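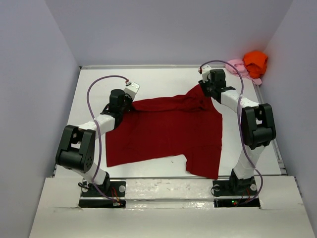

Clamwood Short-Sleeve Tee, Dark Red

We love this color! It's a deep, dark red that goes with jeans, work pants and pretty much anything else in the drawer. The cut is plain and easy, with short sleeves that have a bit of room in them, and the cotton is soft enough to sleep in (plenty of us do).

It does crease if you leave it bunched up, so smooth it flat with your hands before folding. Wash at 40 with other darks.

Sizes XS to XXL. Pirjo Vainio drew the pattern for Fuvell, and we've sewn more than 2,000 of them in Flundthorpe so far. New sizes back in September.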